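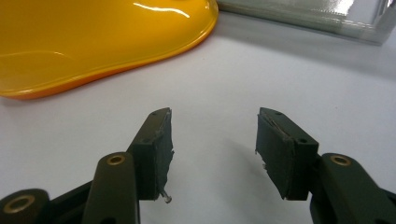

Yellow plastic on a white tabletop.

Section 3: Difficulty and Stealth Settings

Read this before your first night in Vimcombe. The options menu in Porkura describes its settings generously, and several of them do less than the wording suggests.

1. From the title screen, open Options, then Play Style. The game offers Visitor, Lodger and Resident. Visitor is sold as "story only." You can still die on it, and you will, mostly in the flooded school.

2. Pick Lodger for a first run. Resident claims to make the creature smarter. As far as we can tell it makes the creature faster and takes away the map, and you may decide for yourself whether that counts as intelligence.

3. Set Hearing Range to Normal. The slider goes down to Low, but Low only affects footsteps. Doors, lockers and the hand radio are as loud as ever.

Note: Play Style can be lowered at any save point. It cannot be raised again in the same file, whatever the loading screen tip says.

4. Turn Adaptive Fear off. The menu says it "learns what scares you." We played the hospital wing with it on and with it off and got the same corridor, the same nurse and the same slammed door. It does add a long pause when you load a save.
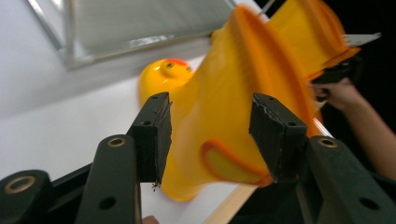

5. Go to Controls and move Hold Breath off the left stick. The default puts it under the same thumb you run with, so you will gasp in a cupboard sooner or later. A shoulder button works better.

6. Bind Quick Turn. It ships unbound, and the tutorial asks you to use it anyway.

7. Save, quit to the title screen and load again. Changes to Hearing Range don't take hold until you do this.

Caution: Do not change Play Style during the MacRitchie chase. In version 407 the gate at the end stays locked if you do, and the only cure is an earlier save. The patch notes list this as fixed. We would keep 2 save files all the same.

About Prarkosine

The blue syringes are called Prarkosine, and the in-game journal says a dose makes you "harder to notice" for 21 seconds. Use one before crossing open ground and don't lean on it for anything else. The creature still reacts to touch and to the flashlight, and a dose blurs your own hearing, leaving you guessing where it went. You can carry 3. Crafting more costs the same tape you need for the radio, a poor trade before the tram depot.

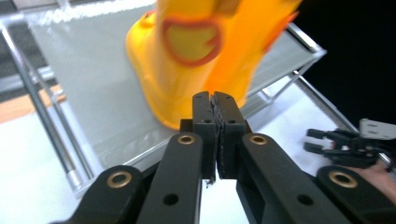 Reader comment, tallowfen: I don't agree about the syringes. On Resident I got through the whole depot on them and never touched the radio. The flashlight part is right, though. Turn it off before you inject, and count in your head, as the timer on screen runs slow.

We have not been able to confirm the slow timer. Counting does no harm.

8. When everything is set, start a new file. Old files keep the settings they were made with, apart from controls and volume.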